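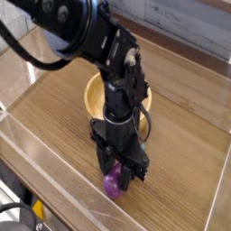 Laut Endang Goh entsteht der graue Schleier auf geölten Tischplatten fast immer durch zu viel Öl beim ersten Auftrag.

Platte mit Körnung 180 in Faserrichtung schleifen, Staub absaugen. Öl dünn auftragen, 20 Minuten einziehen lassen, Überstand vollständig abnehmen — auch an den Kanten.
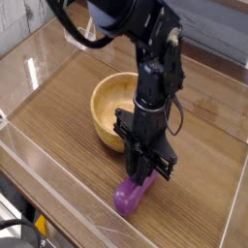
Mahfuz Rathnayake fragt, ob der Zwischenschliff entfallen kann. Bei Eiche nein: nach 8 Stunden mit feinem Vlies glätten, dann zweiter Auftrag.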